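Prime de rénovation et pompe à chaleur : le plafond d'émissions va-t-il vraiment changer en octobre ?

Temps de lecture : 3 min
25 commentaires · 20 partages

tilleul_gris
Bonjour à tous. J'ai lu que le nouveau barème régional tiendrait compte des émissions du logement après travaux, et plus seulement de l'étiquette énergétique. Chez moi c'est une maison de 1974 chauffée au fioul. Le conseiller de Dallholm m'a dit de déposer le dossier avant octobre. Quelqu'un a une source plus officielle ?

marnais51
Pas de texte publié pour l'instant. Il y a un projet, présenté en réunion publique, et tout le monde le commente comme s'il était voté. Je ne signerais rien sous pression.

Oma
J'étais à cette réunion. Bhupendra Chaudhary, qui présentait le projet, a été assez clair : les dossiers complets déposés avant le changement restent à l'ancien barème. Il n'a pas donné de date ferme. Il a aussi dit que le fioul sortirait des aides à l'entretien, ce qui me paraît normal vu le contexte climatique.

Zudisex
Normal pour ceux qui ont les moyens. Ma chaudière a consommé 904 litres l'hiver dernier et on me demande d'avancer tout le chantier avant de toucher un centime. On parle toujours du climat, jamais de la trésorerie des gens.

Oma
L'avance existe déjà pour les revenus modestes. Il faut cocher la case au moment du dépôt, après c'est trop tard.

Zudisex
Merci, on ne me l'avait pas dit. Mais ça ne règle rien pour les revenus juste au-dessus du seuil.

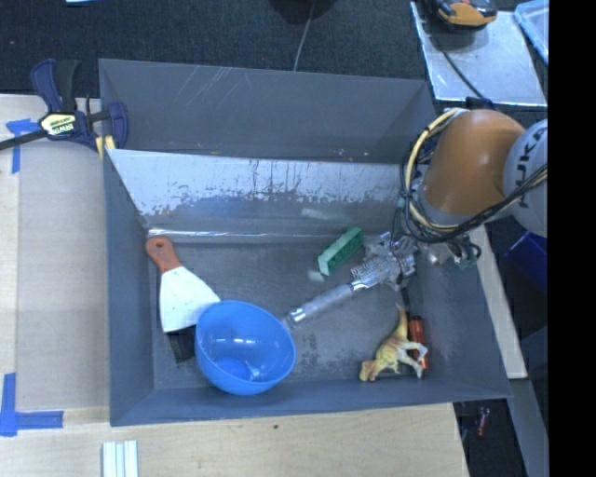
Pour ceux-là il reste le prêt, et le prêt se rembourse. Chez moi ça ferait 600 euros de plus par an une fois l'économie de fioul déduite. Je ne suis pas contre la transition, je dis que le calcul ne passe pas.

marnais51
Tu comptes sur combien d'années ? Si le prix du fioul monte, ton calcul change complètement.

Zudisex
Et si c'est l'électricité qui monte ? Personne n'en sait rien.

Moroz
Je suis passé du fioul à la pompe à chaleur il y a deux hivers. Maison de 1968, combles isolés avant, murs non isolés. Je suis satisfait, avec une réserve : par grand froid il faut un appoint dans le salon. L'isolation d'abord, la machine ensuite. Sans ça on installe trop puissant et on paie deux fois.

tilleul_gris
Mes combles ont 20 cm de laine, posés par l'ancien propriétaire. Ça suffit ou il faut refaire ?

Moroz
Ça dépend de l'état. Si c'est tassé ou humide, à refaire. Fais venir quelqu'un qui ne vend pas de chaudières.

marnais51
D'accord avec Moroz. Par contre je maintiens que changer les règles en cours d'année est une mauvaise méthode. Les artisans sérieux sont pleins, et ce sont les autres qui démarchent.

Oma
Attendre a un coût aussi. Le bâtiment pèse lourd dans les émissions et ça fait des années qu'on repousse.

marnais51
On peut vouloir aller vite et publier les règles à l'avance.

tilleul_gris
Je demande deux devis isolation cette semaine et je garde la chaudière cet hiver. Je reposte ici quand j'ai les chiffres.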